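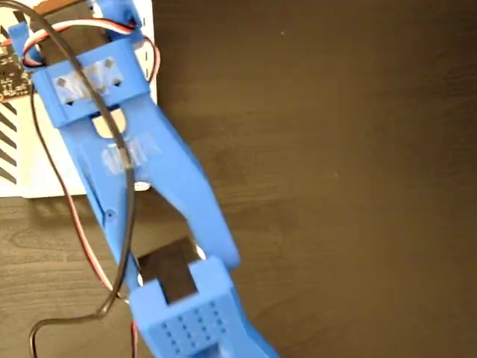
Hatow Blackout Curtain Panel, Item 3711

The Hatow is a lined, floor-length curtain panel for bedrooms, nurseries and street-facing living rooms. It is sold by the single panel. Most windows need two.

Construction
Face fabric is a plain-weave polyester with a matte finish. The blackout lining is a separate layer, stitched at the top and side hems and left free at the bottom so the two layers can hang independently. Side hems are double-turned. The bottom hem is weighted at both corners.

Heading
Grommet top, 14 grommets per panel, brushed nickel finish. Fits rods up to 1 inch in diameter. For a pleated or rod-pocket heading, see the Brandes panel, which uses the same face fabric without the lining.

Sizing
Measure the rod, not the window glass. Total panel width should be twice the rod width for a full drape - one and a half times is acceptable for a flatter look, but light will show between the folds. Mount the rod at least 3 inches beyond the window casing on each side to limit light at the edges. Length is measured from the top of the fabric to the finished bottom hem.

Colors
Oatmeal, slate, moss and ink. The lining is white in all colors. Panels from different dye lots can vary slightly; order all panels for one room together.

Care
Machine wash cold on gentle, one panel per load. Do not bleach. Line dry. Press the face side only with a cool iron - direct heat will damage the lining coating. Creases from packaging drop out after a few days of hanging.

Hardware
Rod and brackets are not included. The Promholm rod set is compatible and comes with wall anchors.

Ordering
Ships folded from the Corkell warehouse. Trade orders are accepted up to 1000 panels per color. Hemmed-to-length panels are made to order and cannot be returned. Unwashed standard panels can be returned in the original bag.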